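Stallstead Remote Demonstration Project
Progress report to the Matos Fund
Submitted 3/18/19 by Joana Nogueira, project lead

Summary

During this period the project moved from bench checks of the arms to recorded demonstrations by remote control. The operators have completed 679 demonstrations of the tabletop tasks. Work is on schedule, with the exception of the right-hand tasks described below.

Demonstrations

Each demonstration is given by an operator who guides both arms from the Sisine control station while the robot stands at the front edge of the table. The operator sees what the head camera sees and has no other view of the work. A second member of staff stays at the table to reset it between attempts and to stop the arms if necessary. Sessions are limited to two hours, after which the operators change places.

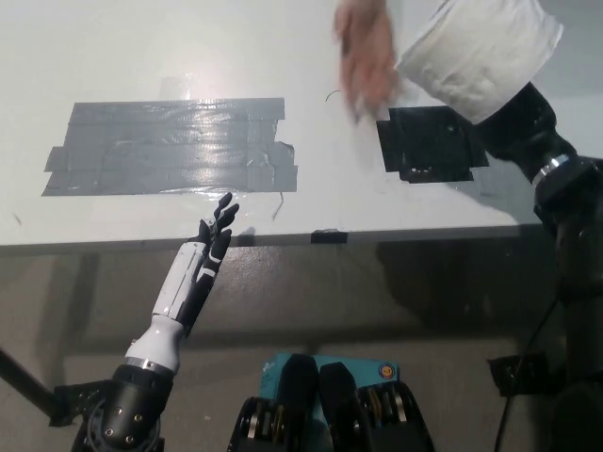
Four operators are now trained. New operators complete 10 practice attempts before their work is kept, and these are stored separately from the main set. We found that operators who had first moved the arms by hand, with the motors released, made smoother motions later at the station. This step has been added to the training plan.

Attempts that are stopped early are also kept and marked as such. Stisis, our software partner, has asked for them in order to test whether the learning program can tell a poor attempt from a good one. First results are expected with the next report.

Difficulties

The delay between the operator's motion and the arm's response remains longer than we would like, and operators tend to pause before contact as a result. Two changes to the control software were tried in early March. One was kept. The other caused the wrist to drift and was withdrawn.

Right-hand tasks are behind the left-hand tasks. Additional sessions have been scheduled to correct this, at no change to the approved budget.

Next period

We will complete the right-hand tasks, begin demonstrations that require both hands, and deliver the first full set of recordings to Stisis. No change to the end date is requested.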